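Open day at Bravine, Lastthorpe

I had been looking forward to this one since December, when a reader wrote to ask if I had ever visited Bravine, and I had to admit I'd only used their planning library and grumbled about it on the forum. So on July 8, 2018 I packed a sandwich and took the train out to Lastthorpe, which is a pretty ride if you get a seat on the river side (I didn't, on the way out!).

The talk in the morning was about their new scheduler, Dokex, and I'll confess I expected slides and more slides. There were 26 of them, but they went by quickly, and then we were let loose upstairs where the software people work. I headed straight for the table where they try out grasp planning on everyday things, trays and bowls and fruit, and I stayed there a good deal longer than I should have. 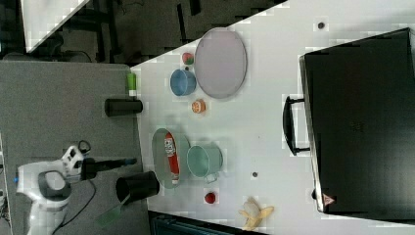 What I hadn't understood from the manual is how much of Dokex is about waiting. The perception side sends a fresh guess of where each object is, the planner wants to run off with the first one it gets, and Dokex holds it back until 2 guesses in a row agree. I asked if that made everything slow, and they showed me the log on a laptop, with a hold of 100 milliseconds at most. I could live with that at home, where my own planner happily changes its mind halfway through a reach.

We also talked for ages about thin, flat-lying things like spatulas, and round ones like bowls, where the software has to decide if it wants the rim or the whole body. They keep a separate set of grasp rules for rims, seven in all, and you can switch each one off in a plain text file. I was delighted by that file, I must say.

Lunch was soup and very good bread. In the afternoon I sat in on the Lukáč session, their replay tool, and came home with a page of notes I still have to type up.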